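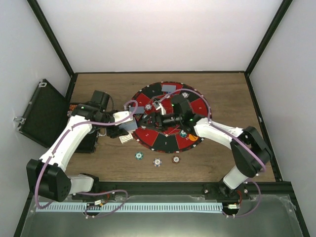

April, prep lab, Breltonport. Skura jacket 17, continued

Started 8:40. Jacket opened on the top side last session, plaster trimmed to the level of the first bone. Contents so far: one mid-caudal vertebra, sauropod, lying on its left side, plus a second element under it that the field sheet lists as "rib?". Matrix is gray-green mudstone with a hard carbonate crust wherever it touches bone. The crust does not separate. The mudstone does, in flakes, if it is kept dry.

Condition before work. Centrum whole except for a crack running from the front articular face back to the base of the neural arch. Crack open at the front, hairline at the back. Neural spine broken near its base, broken piece displaced toward the tail end and still in matrix. Right transverse process present. Left one not visible, presumably underneath.

Cakine, thin mix, 9 percent in acetone, run into the open crack with a pipette. Three applications, waiting for each to stop drawing before the next. Surface cleaned with a swab straight after. The last time this was left to dry on the surface it came up shiny and took most of an afternoon to get off, so swab early.

Left the crack alone until 10:00 and worked the matrix behind the spine in the meantime. Large air scribe for the first layer, then the small one. The small scribe is losing pressure when the large one is on the same line. Not the hose; swapped it. Probably the regulator. Run one at a time for now.

Spine fragment exposed by late morning. Break surface is fresh-looking with sharp edges, no crust on it. The break on the centrum side does have crust, thin and patchy. I do not know what to make of that. If the spine broke before burial both faces should be coated. Possible that the fragment I have belongs to something else. Did not test the fit; there is still matrix on the lower edge and forcing it would crush the contact.

Measurements taken with the bone in the jacket, so treat as provisional:
Centrum length, ventral midline: 12 cm
Spine fragment, longest dimension: 80 mm
Centrum height, front face: not taken, lower rim still covered
Centrum width, front face: not taken, same reason

Shireen Nkosi came by and looked at the articular faces. Front face is gently concave, rear face close to flat. She would not call it past "sauropod, mid-tail" without the chevron facets, and those are on the underside of the rear rim under matrix. She asked whether the small pits on the right side of the centrum are real or scribe marks. They are real. They were there under the crust and I have the earlier notes on them. Will go over them under the microscope before anyone gets excited about pneumaticity. Several of them look more like root damage.

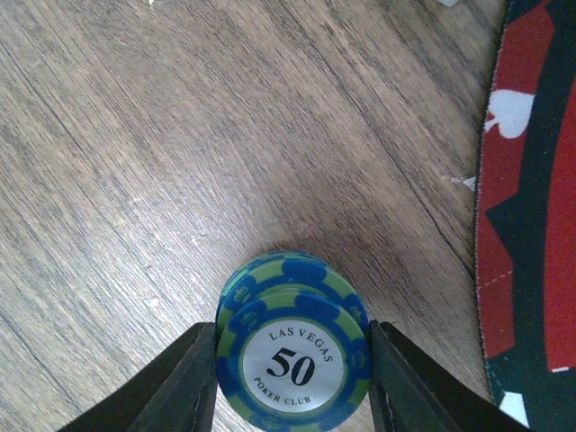 Two chips on edge, the front one blue with lime-green segments around the rim.

After lunch: the crust. Tried three things on the patch above the right transverse process, each on an area the size of a thumbnail.

Small scribe, low angle. Takes crust off cleanly where it is thick. Where it is thin the tip skates and then digs in. One nick in the bone, recorded on the sketch.

Air abrasion, sodium bicarbonate. Almost no effect on the crust at the pressure I am willing to use. Good on the leftover mudstone in the corners around the arch.

Air abrasion, dolomite. Works, slowly. Also starts to polish the bone once through, and the change is hard to see without side light. If we use it, it has to be under the microscope with the lamp low on the left, and stop while there is still a film of crust left.

Did not try acid. The bone itself has carbonate in the cracks and I expect it would come apart.

Plan is scribe for the thick areas and dolomite to finish, leaving the film on the articular faces. The faces matter most for identification and least for appearance. Anyone who wants them fully clean can argue it with me.

The "rib?" Got down to the top of it on the right side of the jacket. Flat in section, not curved over the length exposed, with a smooth upper surface and coarse fibers at the one end I can see. Too straight for a dorsal rib over that distance. Could be a cervical rib, could be part of an ossified tendon if something other than a sauropod is in here. No consolidant on it yet. Leaving it under a layer of mudstone until the vertebra is out, since the vertebra will have to lift over it.

Sediment sample bagged from between the two elements, labeled with the jacket number and "between". Screened the loose matrix from the morning through the fine mesh. Result: fish scale fragments, a bit of turtle shell, one tooth tip with enamel wrinkling. The tip is too small to orient. It went into a gelatin capsule in the Skura tray, same drawer as the rest of the microfossils.

Crack checked again at 3:30. Cakine has set and the front of the crack is stable under light finger pressure. The back end was never reached by the thin mix. Will try from the arch side once there is access.

Sandbags repositioned along the tail side of the jacket, where the plaster rim has a soft spot. Do not lift by that side.

To do:
Clear lower edge of spine fragment, then test fit, dry, no adhesive
Regulator on the small scribe line
Expose chevron facets, rear rim
Microscope photos of the pits with scale before any dolomite goes near them
Ask Shireen for the field sketch of the quarry floor; the sheet in the folder has no north arrow
More acetone, the bottle under the hood is nearly out

Stopped 4:50. Dust extractor filter changed, old one bagged.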